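Von: Usa Kaewkla
An: Liste Handhabung und Greiftechnik
Datum: 7. Januar 2026
Betreff: Re: Handgreifer-Set von Niteo, lohnt sich das?

Pichit Yimyam schrieb:

> Hallo zusammen,
>
> wir überlegen bei Intarasuk, ob wir uns das Handgreifer-Set von Niteo
> zulegen: zwei Greifer, Markerwürfel, Kabel, Software mit Jahreslizenz.
> Der Vertrieb verspricht, dass man damit "ab dem ersten Nachmittag"
> brauchbare Vorführdaten für biegeschlaffe Teile aufnimmt. Bei uns
> ginge es um Bezugsstoffe und dünne Schaumzuschnitte.
>
> Hat das jemand in der Hand gehabt? Mich interessieren vor allem
> Tracking, Klemmkraft und wie lange man damit arbeiten kann, bevor
> die Unterarme kündigen. Und stimmt es, dass man für die Lizenz
> jedes Jahr neu betteln muss?
>
> Danke und Gruß
> Pichit

Hallo Pichit,

wir haben das Set seit Juni bei Stelance, und der erste Nachmittag war tatsächlich sehr lehrreich. Wir haben gelernt, wo im Installationsprogramm der Haken für die ältere Treiberversion sitzt. Aufgenommen haben wir dann am übernächsten Tag.

Der Reihe nach, soweit ich eine Reihe hinbekomme.

Tracking: besser, als ich befürchtet hatte. Die Würfel sitzen unter den Backen und tragen auf mehreren Seiten Muster, man darf die Handgelenke also ordentlich verdrehen, ohne dass die Pose gleich wegspringt. Schwierig wird es, wenn das Werkstück selbst einen Würfel verdeckt. Bei Stoff passiert das öfter, als einem lieb ist, denn Stoff hängt nun einmal dorthin, wo er will. Die Software überbrückt kurze Lücken und markiert längere in der Zeitleiste gelb. In der ersten Woche war bei uns ziemlich viel gelb. Von den ersten 200 Durchgängen haben wir 154 behalten, den Rest habe ich mit einem gewissen Genuss gelöscht.

Klemmkraft: Für perforierte Ware und alles mit Struktur reicht sie völlig. Wir fassen das Teil an beiden Enden, schieben die Hände zusammen, lassen es zum Bogen aufstehen und legen es wieder flach. Das klingt nach Kindergarten, ist aber genau die Bewegung, an der unsere alte Zelle verzweifelt ist. Glatte Folie rutscht dagegen durch. Niteo bietet dafür weichere Backenbeläge an, als Zubehör, zu einem Preis, bei dem ich kurz nachgesehen habe, ob ein dritter Greifer dabei ist.

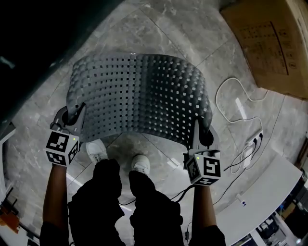
Was im Prospekt auch nicht steht: Die Haltung entscheidet über die Daten. Wer die Arme hochzieht, zittert nach einer Viertelstunde, und das Zittern lernt das Modell brav mit. Wir arbeiten inzwischen im Stehen, die Hände tief, und wechseln alle zwanzig Minuten durch. Mein Kollege hält sich für ausdauernder. Seine Kurven sagen etwas anderes.

Kabel: ja, es gibt welche. Die Funkvariante war bei unserer Bestellung "in Kürze lieferbar" und ist es meines Wissens weiterhin. Rechne mit einer festen Stelle für die Steckdosenleiste und einer Person, die daran erinnert, beim Rückwärtsgehen nach unten zu schauen. Die Stecker am Greifer haben eine Verriegelung, die man leider nur hört, wenn es im Raum still ist. Zweimal haben wir eine ganze Serie mit halb eingestecktem Kabel begonnen – die Lampe leuchtet trotzdem grün. Grün heißt also nur, dass Strom da ist. Ob aufgezeichnet wird, steht am Bildschirm.

Kalibrierung: 2 Minuten laut Handbuch. Kommt hin, wenn man das Handbuch nicht mitliest. Die mitgelieferte Tafel ist aus Pappe und wellt sich, wir haben sie auf eine ebene Platte geklebt und seither Ruhe.

Lizenz: Betteln ist übertrieben, man füllt ein Formular aus. Das Formular fragt nach der Vertragsnummer, die in der Mail steht, die man mit der Lizenz bekommt, die man gerade verlängern will. Hebt die Mail auf. Die Rohdaten bleiben auch ohne gültige Lizenz lesbar, das haben wir uns schriftlich geben lassen. Nur der Export in das Trainingsformat geht dann nicht mehr.

Der Support antwortet übrigens schnell und kennt das Gerät, das will ich fairerweise erwähnen. Nur die Dokumentation stammt anscheinend von jemandem, der es aus Erzählungen kennt.

Zum Vergleich hatten wir vorher ein Leihgerät von Celtenholm. Mechanisch schöner, die Backen laufen sauberer, und es liegt besser in kleinen Händen. Dafür war das Tracking bei schnellen Bewegungen eher eine Meinungsäußerung. Wer starre Teile langsam bewegt, sollte sich das trotzdem ansehen.

Würde ich wieder kaufen? Für Bezugsstoffe ja. Bei euren Schaumzuschnitten wäre ich vorsichtiger, die dünnen nehmen jeden Abdruck übel, und die Kraft lässt sich nur in groben Stufen begrenzen. Lass dir vor der Bestellung ein Set zum Testen schicken und nimm eure hässlichsten Zuschnitte dafür, der Vertrieb bringt sonst seine eigenen mit, und die sind auffallend gutmütig.

Eine Frage zurück in die Runde: Hat jemand schon mehr als 1.000 Durchgänge in einem einzigen Projekt liegen? Unsere Projektdatei öffnet sich inzwischen so gemächlich, dass ich ein Aufteilen erwäge, und ich wüsste gern vorher, ob die Kalibrierung dabei mitkommt.

Viele Grüße
Usa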